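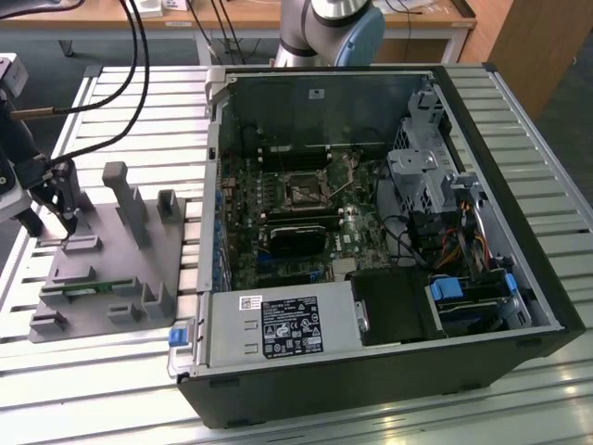

*A desktop tower with its side panel removed and its processor socket empty.*

## Equipment Reuse Program Resumes in September

The Volthorpe Office of Facilities will again accept retired computers from departments at the Brosell and Arumugam buildings. Last year the program placed some 2000 items with schools and public offices in the district. Departments should submit the transfer form at least 30 days before pickup. Equipment without a form will remain on the department's inventory and may be charged to its storage account.
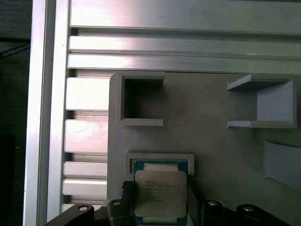
Storage drives remain the responsibility of the department that used them. They must be erased or removed before transfer, and the form must be signed by the department head. Parts sent separately from a computer should be listed on page 3. A processor often carries lines of small print on its metal cover — staff may enter the model from the purchase record if the print cannot be read. Monitors and printers are handled under the Jukell recycling contract and require a separate request. Each department may schedule up to 2 pickups per term.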